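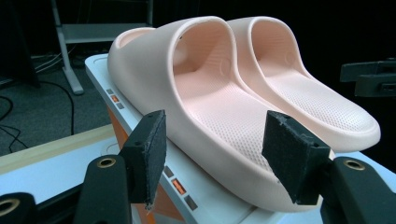
Slide season, and a word about the shoe shelf
3/22/21

I gave in and bought foam slides. I held out for years because I thought they looked like something you'd wear to hose down a boat, and then my sister left hers at my house in December and I wore them to take out the trash, and then to get the mail, and then pretty much everywhere until she wanted them back. So now I have my own, in the palest pink the Grerum shop had (they also had a mustard, which I considered for longer than I should admit).

What sold me was the footbed. It's covered in tiny little dimples, and my feet don't slide around the way they did in my old flat rubber pair. The sole is nice and thick too, so the cold kitchen tile doesn't come through. I paid 40 dollars, which felt like a lot for foam until I remembered what I spent on slippers I never wear!

A few of you wrote in asking how to keep light colors clean. I use dish soap, lukewarm water and an old toothbrush, going in small circles over the dimples where the dirt likes to sit. Rinse well, shake them out and let them dry in the shade. Please don't put them on the radiator or leave them in a hot car. Foam shrinks, and I have a pair from two summers ago that would now fit a ten-year-old.

Timo Brinkmann asked about sizing, and my answer is to go up if you're between sizes. I like a bit of room under the strap for thick socks. Yes, I wear them with socks, and I'm not taking questions on that.

As for the shoe shelf by my back door, it's still a mess. I'm trying a rule of one pair per person down there and everything else goes upstairs. So far I'm the only one breaking it. More on that next time, along with the boot tray I keep promising to write up.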